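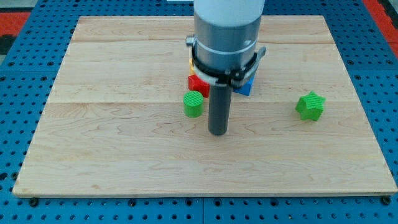 Chapter 4
Rules for the Table: Good Practice Around a Small Robot Arm

I used to skip the standards chapter in every book I owned, so I won't be offended if you were planning to skip this one. Give me a few pages first, though. My first job at Sinden was moving colored blocks on a board with one arm, and I figured the rules were for people with big welding cells and yellow fences. Then I crashed a tool into the work surface on my second morning (at what I thought was a slow speed!) and spent the rest of the day reading the binder I'd been using to prop up my monitor.

Most of this chapter is about the setup you see at the start of it. A plain rod pointing straight down, a few blocks bunched together under the arm, a green star off on its own, and a board bolted to the table. It's a friendly-looking job. But look at how little room there is between the end of that rod and the wood. If your tool length is entered wrong, even by a little, that gap is where you'll find out.

So we'll start with the written rules and work toward the habits. Section 4.1 covers risk assessment, and I'll walk you through the one we wrote for the Plilon bench, all 27 lines of it, including the two I'd word differently now. Section 4.2 is about speed and force limits. Section 4.3 deals with fixing things down - boards, fixtures, the arm's own base - and how often to check the bolts. Section 4.4 is record keeping, and I promise it's short. The Jaiswal log we use there has 2,644 entries, and you'll only need to read 63 of them.

Before you go on, find the risk assessment for the arm you'll be using and keep it next to you. If your lab doesn't have one, use the blank Celer form at the back of the book and fill in the top half now. Leave the bottom half alone until you've finished 4.2.

4.1 Writing Down What Could Go Wrong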